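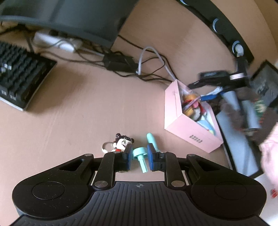
Keychain and keyboard on a wooden desk.

How to Keep a Worry Log

A worry log is a written record of anxious thoughts, kept at a fixed time and reviewed on a fixed schedule. It moves repeated thoughts out of your head and onto a page where they can be sorted. The method below takes 21 days for a first round. Each daily session is short.

What you need

A notebook or a plain text file. Use one or the other for the full round. If you switch halfway, the review in step 5 becomes hard to do.
A timer.
A time of day you can keep. 6:30 p.m. works for most people with day jobs. Avoid the last hour before bed.

Step 1. Set up the page

Make four columns and label them Thought, Trigger, Strength and Type. In a text file, separate the columns with a vertical bar or a tab. Leave a blank line after each day.

Strength is a number from 0 to 10. Zero means the thought does not bother you at all. Ten means you cannot do anything else while you are having it. Do not spend time choosing between a 6 and a 7. Write the first number that comes to mind.

Step 2. Catch the thought during the day

When a worry shows up outside your log time, write down two or three key words on any scrap of paper and go back to what you were doing. "Rent letter" is enough. "Meeting, said wrong thing" is enough. Do not work on the worry yet.

If the same worry returns ten minutes later, add a tick mark next to the first note. Do not write it again.

Step 3. Run the daily session

Start the timer for 15 minutes. Copy each scrap note into the Thought column as one full sentence that starts with "I am worried that." Fill in Trigger with the place or event that came just before the thought. If you do not know the trigger, put a dash.

Stop when the timer ends, even if notes are left over. Carry them to the next day.

Step 4. Mark the type

Use A for a worry you can act on and H for a hypothetical one. A late bill is A. Losing a job you have had no warning about is H.

For every A, write one action below the table and give it a date. Keep the action small: make the call, find the form, ask the question. For every H, write nothing further. Leaving it alone is part of the exercise and feels odd for the first week.

Step 5. Review

Read the log on days 7, 14 and 21. At each review:

Count the A and H entries.
Cross out any worry that did not happen and is now past its date.
Circle any trigger that appears three times or more.
Compare the average Strength with the previous review.

My own first log had 129 entries, and 60 of them were type H. Most came from two triggers, both related to email.

Common problems

The log makes me feel worse. A small rise in Strength in the first few days is common. If it is still climbing at the day 7 review, cut the session to five minutes. If worry is affecting your sleep, meals or work, speak to a doctor or a counselor.

I missed a day. Skip it and continue. Do not fill in entries from memory.

Everything looks like type A. Ask if there is a step you could finish this week. If there is none, mark it H.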